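# The Man From Wanomero
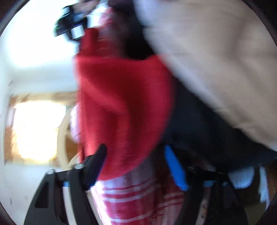
*Red cloth, with white stripes toward the bottom.*

Sirkka Lindqvist loved a good forgery the way other people love a good peach. She had been on the fraud desk in Long for 11 years, and when the folder from the Cuvano land office landed in front of her at lunchtime she pushed her soup aside and opened it with both hands.

"Oh, look at this!" she said. "Joar, come look at this. He's done the seal by hand!"

Joar Skjelbred came over with his coat still on. He was new, six weeks in, and had transferred from traffic because his knees hurt. He looked at the seal. It was blue and round and had a heron in the middle of it.

"It looks fine to me," he said.

"It's beautiful. Look at the feet."

Joar looked at the feet.

"The real heron stands on one leg," said Sirkka. "Every deed in this county since before my mother was born, one leg. This one has both feet down. He drew a better heron than the county did, and he couldn't bear to leave a leg off it!"

The deed was for a strip of pasture out by Bello, and the name at the bottom was Dr. Anselm Pruitt, Notary Public. There was no such notary. There was a rented room over a shoe repair shop, though, with that name on the door in gold paint, and a brass bell, and by all accounts a very nice rug. People had been climbing those stairs since October with their wills and their fence quarrels and their dead uncles' papers. Dr. Pruitt had charged each of them 500 and given them a cup of tea.

"How many?" Joar asked.

Sirkka ran her finger down the list the land office had sent. "They don't know yet. He numbered everything, bless him. The last one is 2,356, but he started at 2,300, so he'd look busy."

"That's pretty smart."

"It's what I'd do," she said, and ate some cold soup.

They drove out that same afternoon to see the woman who had complained. Her name was Mrs. Tolliver and she lived past the grain elevator in a yellow house with the porch going soft on one side. She didn't seem angry. She put out cookies, the big oatmeal kind, and Sirkka had three of them while Joar took notes.

"He was so patient," said Mrs. Tolliver. "I'd been to two real lawyers in Cuvano and neither of them let me finish a sentence. Dr. Pruitt let me go on for an hour. He asked about my brother. He asked what kind of a dog we'd had."

"What kind of a dog was it?" said Sirkka.

"A setter. Mostly a setter."

"And when did you first think something was wrong?"

Mrs. Tolliver turned her cup around in its saucer. "When I took the paper in, and the girl at the counter went to get the other girl, and then they both went to get the man."

Joar wrote that down. He asked whether Dr. Pruitt had ever said where he came from.

"Wanomero," she said right away. "He talked about it all the time. The ferry, and the bakery by the ferry. He said the rolls there had cardamom in them and you could smell them from out on the water. He said he'd studied law there."

Sirkka put down her cookie. She had grown up in Wanomero! She knew that ferry, she had thrown up on that ferry, and she knew that bakery too, with its green shutters and the step that everyone tripped on. There was no law school. There was hardly a school. But there had been a sign painter on the harbor road, a thin cheerful man who did the boats and the shop windows, and who had once, when she was seven, let her fill in the tail of a mermaid.

She didn't say any of this until they were back in the car.

"You think it's the sign painter?" said Joar.

"I think it's the sign painter's son. The father would be ninety. But there was a boy, and he did the gold leaf. He had the steadiest hands you ever saw." She was talking fast now and the windshield was fogging up. "Gold paint on the door, Joar! And the heron! Who else would care that much about a heron?"

"We could just ask him," Joar said.

So they made an appointment. Joar did the calling, because Sirkka was afraid she would laugh, and he invented a cousin on the spot, a cousin who had walked off with a tractor. He was wonderful at it. He had the cousin's name and the color of the tractor and a long sore history about a wedding, and by the time he hung up he seemed truly upset with the man.

"You've been wasted on traffic," Sirkka told him.

The bills were marked and logged that night, 500 exactly, and signed for in a book that had a pencil tied to it with string. The lieutenant wanted four officers in the street. Sirkka talked her down to 2, plus one at the back by the trash cans in case he ran. She didn't think he would run. She lay awake anyway, going over it, happy as a kid before a field trip and a little bit ashamed of that.

The stairs smelled of glue and leather. Joar went up first with the envelope in his jacket, and Sirkka came behind him as his sister, carrying a purse she hated. The brass bell had a lovely clear note. And the rug really was nice.

Dr. Pruitt stood up to greet them. He was in his sixties, with a gray vest and half-glasses, and there was a fleck of gold on his thumbnail.

"Sit, please," he said. "You'll have tea. And then you'll tell me all about this tractor."

Joar told him. It took most of an hour, and the man never once looked at the clock. He asked if the cousin had children. He asked whether there was some way the two of them could share the thing, say one plowing season each, and save everybody the cost of a paper. Joar, who did not have a cousin, got stuck there. He looked over at Sirkka.

"We'd like the paper," she said.

"Of course," said Dr. Pruitt, a bit sadly, and uncapped his pen.

He wrote it out while they watched. What a thing to see! The capitals came up out of the page like ironwork. He inked the seal from a little wooden block he must have carved himself, pressed it, rolled it, lifted it, and there was the heron with both feet planted. Joar slid the envelope across the desk. The man put it in the drawer without counting it.

"It ought to be on one leg," said Sirkka.

He looked at her over the half-glasses. She saw him take in the purse and the shoes, and then, for a good while, her face.

"They can't fish like that," he said. "I always thought whoever drew it had never watched one."

"You're from Wanomero."

"I am."

"Your father let me paint a mermaid's tail."

"Green," he said. "You went over the line. I fixed it after you left." He capped the pen and laid it next to the blotter, very straight. "Are there people downstairs?"

"Yes."

"May I finish my tea?"

Joar opened his mouth to say something about procedure. Sirkka shook her head at him, and he closed it again, and reached out and poured himself another half cup.

He asked about the bakery, the man who wasn't Dr. Pruitt. She told him the shutters were blue now and the step had finally been fixed, and he made a face at both pieces of news. He told them which of the papers in the cabinet would hurt people if they weren't done over, and which were only letters that somebody had wanted to see written out nicely. There was a whole drawer of those. He asked that Mrs. Tolliver's be done first.

Then he stood and buttoned his vest and held out his wrists, and Joar said that wouldn't be needed on the stairs, they were steep.

Sirkka stayed up there until dark, bagging and labeling. She bagged the pen and the wooden block and the ledger with its numbers. The name on the door she had to photograph, and she took it four times, moving a lamp around until the gold came up properly. On the last one you could see where he had given the P a small extra curl, and she called down the stairs for Joar to come back up and look.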